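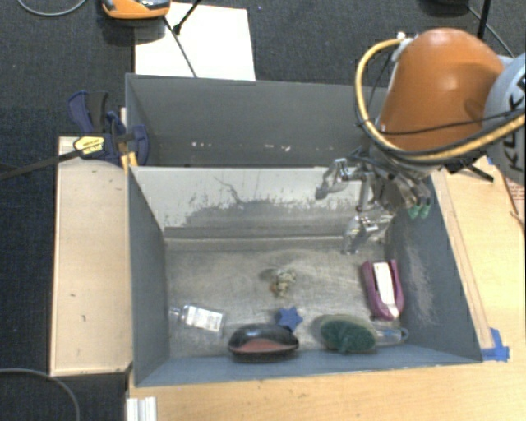 Learning to cook for one person again

When I moved to Vostthorpe in May, I brought two suitcases and a habit of cooking for a big table. In my family a pot of soup is always a pot for two days and for guests who did not announce themselves. My new kitchen has two burners and a fridge which comes up to my hip. During the first month I threw away so much food that I felt ashamed each time I carried the bag down the stairs.

I started to write down what I spend and what I cook. The notebook is a plain one from Plusen, with squares, because I can't write straight on blank paper. In the first full month I spent 1,707 crowns on food. In the second it was 1,521, and I ate better. The difference came mostly from bread and from herbs. I used to buy a whole loaf and a whole bunch of dill, and half of each went bad. Now I cut the loaf on the same evening, put the slices in the freezer, and take out two in the morning. The dill I chop and freeze in a flat bag, so I can break off a piece like chocolate.

The second thing I had to learn was shopping hours. The small market on the corner, Skallulia, lowers the prices on vegetables after 5 in the afternoon. Carrots with strange shapes, peppers a little soft, sometimes a cauliflower with a brown spot. For roasting it makes no difference. I come home, heat the oven, cut everything in the same size and add oil, salt and caraway. My mother would say caraway belongs only to cabbage. I respect this opinion but I don't share it anymore.

Soup was the hardest. A small soup does not taste like a big soup, I don't know why. Maybe the onion needs company. After many tries I gave up on making one portion and now I make four, eat one hot, and freeze three in yogurt cups. You must write on the cup what is inside! Last week I defrosted what I believed was lentil soup and it was applesauce. I ate it with pancakes, so it was not a tragedy.

Rice I still can't measure. I always think "this is too little" and then it is too much. If somebody has a good rule for this, please write it in the comments. I tried the half-cup rule from an old cookbook by the MacAulay press that I found in the laundry room, but their half cup seems to be for a person who works in the forest.

What I miss is the noise at the table. For this there is no recipe, but I invited my neighbors from across the hall for dumplings, and I made far too many – the old way. They took a box home with them. We sat until almost midnight and one of the chairs was a suitcase.

Next time I will write about the dumplings, the dough needs its own post. I also want to try pickling cucumbers on the windowsill, if the sun stays.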